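The morning the left hand would not let go

A conversation with Marcela Kollár, who looks after the folding cell at Watell

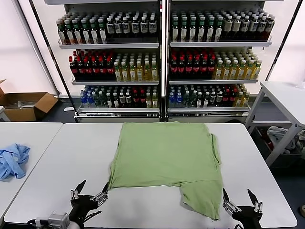

A light green T-shirt on the folding table at Watell, both grippers open.

Marcela Kollár had the coffee poured before I had my coat off, and she wanted to start with the fault straight away, even though I had a whole page of gentle questions ready for her first. "You came for the bad morning," she said, laughing. "Let's do the bad morning!"

It happened in December, a little after nine. The two arms had been folding shirts since the early start, and she was standing at the side of the table with her hand resting on the edge, as she had done hundreds of times before. The left gripper picked up a hem, carried it across and was told to open. It stayed shut. The arm, knowing nothing of this, went on to its next move and took the shirt along with it.

"It pulled the cloth tight between the two hands, and my sleeve was lying on the cloth," she told me. "So I went with it -- not far, but far enough that I said a word my mother wouldn't like." She reached the stop button with her free hand. She had a sore wrist for a few days and a ruined cardigan, and she still sounds crosser about the cardigan.

Finding the cause took a good deal longer. The log gave them fault 2267, which the Zurum manual lists as a lost position signal, and for a while everyone blamed the software. They ran the same fold 400 times and the gripper opened every time. Then a colleague, Agbayani, bent the wrist by hand as far as it would go and the signal dropped out. A wire inside the cable had broken under its covering. "You could look straight at it and see a perfectly nice cable," Marcela said.

What bothered her more was that the arm had kept moving without knowing whether the hand was open. That has been changed. If the signal goes missing now, both arms stop where they are and wait for a person to clear them. The cables are swapped after every 18 weeks of work, and anyone at the table while the arms are powered keeps their sleeves rolled up and their hands off the top.

I asked if she had been nervous going back. She turned her cup around a few times before she answered. "The first day, yes. I stood so far away I could hardly see the shirt." The supplier, Wullov, sent an engineer to sit with her through that first shift, and she says it helped to have someone to grumble at.

The arms do stop more often now, sometimes for nothing at all, and the folding runs slower for it. She doesn't mind. She goes over, looks at the hand, looks at the cloth, and presses the button to start them up again.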